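Garard Mixed Stem Set – artificial flowers with loose leaf sprigs

Product code: Garard 201
Sold by: Trillano
Delivery: 2 working days from our store

The Garard set is made for people who like to arrange flowers by themselves. You receive roses and hydrangeas on their stems, and the leaf sprigs come separately, so you decide how green the bouquet will be. We have sold this set for a long time, and customers often use it for shop windows, restaurant tables and school craft lessons.

The hydrangea is light blue, with a full head and a thin tan stem. It is the flower which most buyers choose first, and it looks good also alone in a narrow bottle.

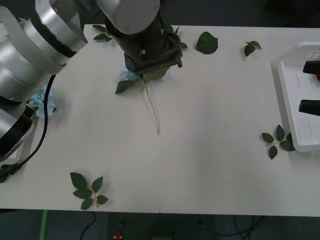
Can I cut the stems shorter?
You can cut them with a small wire cutter from the tool box. Kitchen scissors will become dull, so please do not use them. Cut a little at a time and try the flower in your vase between the cuts.

The roses are deep red and the bloom is tightly closed. Put them near the hydrangea and the blue looks softer. The height of the finished bouquet is 28 cm if you leave the stems as they are and use the Simiyu vase, which is sold separately.

For keeping the stems on the work table we recommend a shallow plastic basket with openings in the sides. The dust does not collect in it and you can rinse it under the tap. 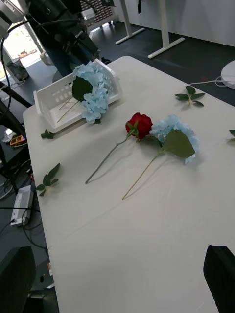

If you prepare many bouquets in one day, lay the flowers side by side with all heads in the same direction. My colleague Pichit Inthanon does this before every order, and his stems never get tangled – mine do. Leaves can wait on the table until the end.

The rose leaf sprigs have serrated edges and a short pale stem. Bend this stem gently around the flower stem, just under the head, and fix it with floral tape.

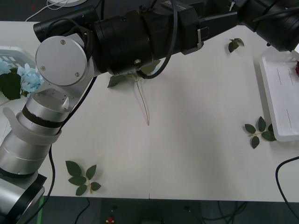

Care and storage

Remove dust with a soft brush or with a hair dryer on the cold setting. Do not wash the heads in hot water. Keep the set away from strong sun, the blue color is the first to fade.

Returns are accepted if the stems are not cut. For larger orders please write to Shirin Karimi at the Trillano sales desk.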